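Keeping towels soft (what works at my house)

My towels used to come off the line like cardboard! I quit fabric softener in September and now I add half a cup of white vinegar to the rinse, no scent left at all.
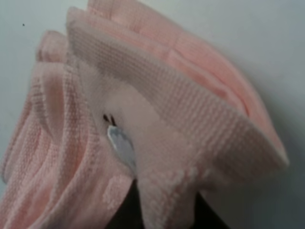 Pink knit, up close

Shake each one hard before hanging, then give it 10 minutes in the dryer on low. My friend Nesrin skips the dryer and just shakes twice.
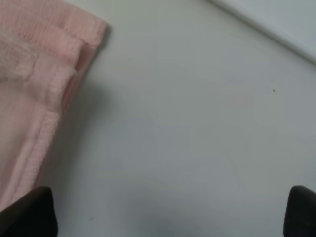 Ribbed band near the top of the towel

For folding I go in thirds the long way, then in half (fits my skinny shelf).
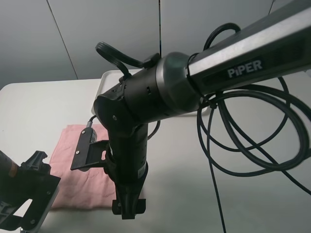
White table, PiPER arm

Oh, and wash new ones alone the first time. Red lint everywhere, ask me how I know.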